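March 2021
Leszek Żak

Continued with the Sokol trial license. The question from Aleksandra is still the same: should we pay for it after the trial, or stay with our own scripts. I write down what I noticed so that she and Esben can read it before the call with Arnov.

Installation took me most of the morning. The manual describes an older menu, and the license server did not accept our machine name until I changed it to lower case letters. Zofia had the same problem on her laptop. After this the program opened normally and I could load the gripper model from the Saltano package. The joint limits in this package are in degrees, but the importer expects radians. I have corrected it in our copy only, so please do not take the file from the shared folder yet.

In the afternoon I worked with the wrist camera view. I like that the fingers stay in the lower middle of the view, because for the approach I mostly want to see the gap. The floor planks and the gray stone have a good texture, better than the flat colors in our scripts. The box with the navy panel and the gold trim is at the lower right. Its wall is very dark beside the gripper body, and I would like to try one more light before we judge the contrast.

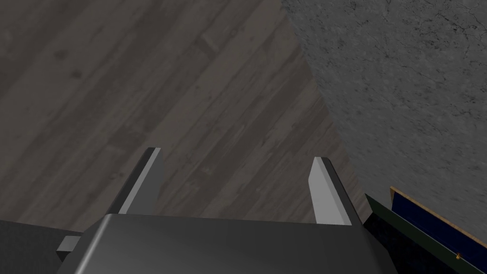 Can we use the trial scenes after the license ends?
According to the letter from Arnov, scenes saved in the open format stay with us, but the ones in their own format need a paid seat.

I have therefore exported 12 scenes again in the open format. Two of them lost their friction values on the way, and I must type these in by hand.

Price: they offer 8 seats for one year, or a smaller package with 2 seats and slower support. For our group in Brultadville the smaller one is enough, I think. Banafsheh does not agree, she needs a seat for the students from September.

Speed on my machine is around 40 steps per second with shadows on. I did not test without shadows.

To do: ask Arnov about the radians, send Zofia the corrected file, repeat the export with the newer version.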